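Last updated: Monday, 7.40 pm

Thread on draughts. I spent most of February finding out where the cold was getting into our house in Etdale and I said I'd write it up, so I'm writing it up.

The house is a plain terrace, suspended wooden floor downstairs, fireplace in the front room that hasn't been lit since we moved in. The heating worked. The radiators were hot. We still sat there in coats.
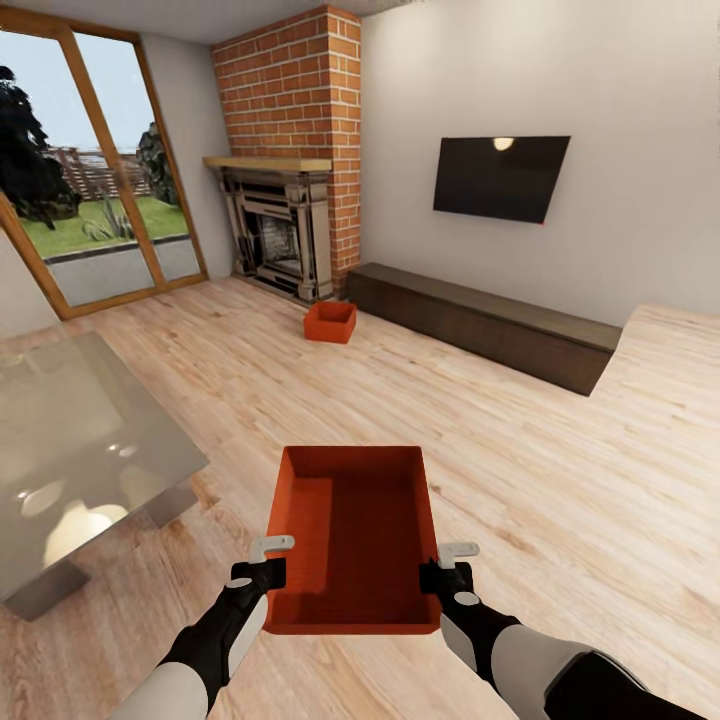

3 min read

First job was finding the leaks. You can hire a thermal camera but I used a joss stick. Pick a windy evening, shut everything, turn off the extractor fan, and walk round the edges of each room slowly. Smoke goes up, you're fine. Smoke goes sideways, write it down.

I wrote it all on the back of an envelope and ended up with 11 places. Some of them I could have guessed (letterbox). Some I couldn't have (the hole behind the washing machine where the pipe goes out).

The chimney was the worst by a long way. An unused open flue is a hole in your roof. Murray Fairweather told me this years ago and I ignored him.

For the flue I bought a wool chimney draught excluder, the sort on a stick. Measure the throat of the chimney first, both ways, then go one size up. Mine was too small and had to go back. Take it out before anyone lights a fire, and tie a label to it so the next person knows it's up there.

Don't block a chimney completely. It needs a bit of air through it or you get damp on the breast wall. The wool lets a little past. A bin bag full of newspaper doesn't.

Second was the skirting. On a suspended floor the cold air comes up from underneath and out through the gap at the bottom of the skirting board. You feel it on your ankles. I used a flexible decorator's filler in a tube, brown, and ran it along with a wet finger.

Clean the gap out first. I didn't on the first wall and the filler lifted off in one long strip with all the dust stuck to the back of it. Hoover, damp cloth, leave it an hour, then fill.

Leave the airbricks outside alone. They keep the joists dry. Jocelyn Paquette bought a house where someone had cemented over the lot and her repair bill was horrible.

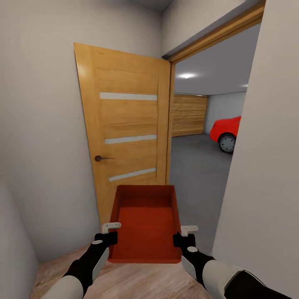

Etdale Home Repair Club

Halls get forgotten as nobody sits in them. Ours was the coldest part of the house and every time someone opened the living room door we lost half the warmth. If you only do one thing this week, do the front door.

Front door: brush strip along the bottom, foam or rubber seal round the sides and top, a flap on the inside of the letterbox, a cover on the keyhole. I spent 35 pounds on all of that and it took a Saturday morning.

Foam tape is cheap and lasts about a winter. Rubber costs more and you won't be doing it again soon. Check the door still shuts before you stick the whole length down. 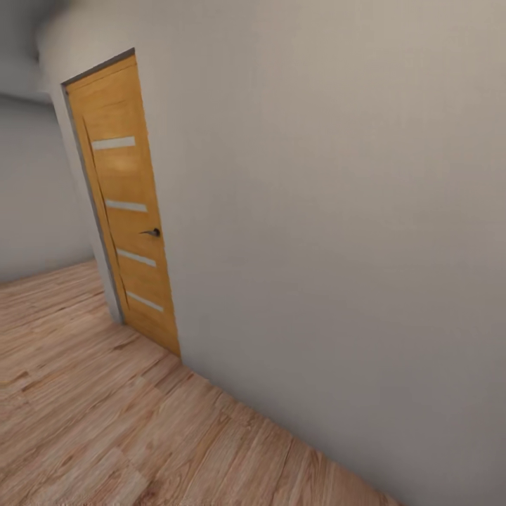

Gilang Kusuma asked whether it's worth doing inside doors as well. Yes, if the room behind is one you don't heat. We put a stuffed sausage along the bottom of the spare room door and that was enough. No need for seals.

Gaps between floorboards: I haven't done ours yet. You can use slivers of wood, filler or a rubber strip that you push in with a card. Brock Kennedy used the strip and says it stays put when the boards move. I'd do a small patch and live with it before buying enough for the room. 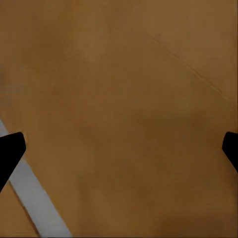
What I'd skip: the window film. It went on all right with the hairdryer but it looked awful and the cat had it down inside 2 days. Heavy curtains did more for us.

I haven't got a proper before and after on the bill, so I won't give you one. The thermostat is set lower than it was and the coats are back on their hooks.

If you try the joss stick, open a window afterwards. Ours smelt of sandalwood till the weekend. Replies are open if you've got a draught you can't find.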